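# Kimaro: house rules for a robot that tidies shoes

Project report, Mar 21, 2022

Our team wanted to know what good practice looks like when a robot arm works in a furnished room instead of a lab cage. We loved this question! Most of the safety rules we read in class assume a fence and a trained operator, and a home has neither.

We started in December with a rule sheet we called Bolico. The first draft had 30 rules and it was far too long to use. By the second week we were skipping pages, so we cut it down hard and kept what we could check before every run:

- One person holds the stop button and does nothing else.
- Arm speed stays at 30 percent near people, 70 percent when the room is clear.
- Every grasp gets logged, good or bad.
- No names, faces or mail in the recordings.
- Screws on the gripper are checked by hand before the first run of the day.

The logging rule turned out to be our favorite. We recorded 3,367 grasp attempts and marked 2,584 of them as clean, meaning the item was lifted and set down with no slip and no contact with anything else. Going through the rest was slow work, but it showed us that our definition of "contact" was too loose – two of us were scoring the same clip differently.

Shoes gave us the best arguments. A sneaker bends, and the side is softer than the sole, so how hard may the fingers press?
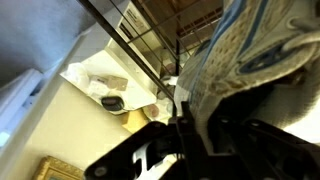 We settled on a force limit for each type of item, written on a card next to the stop button. Wire racks got their own line too: approach slowly, and back out the same way you came in.

Next we want to try the sheet with Dronport, the other student team, and see which rules they can follow without asking us what we meant. The log template is in the Flunano folder.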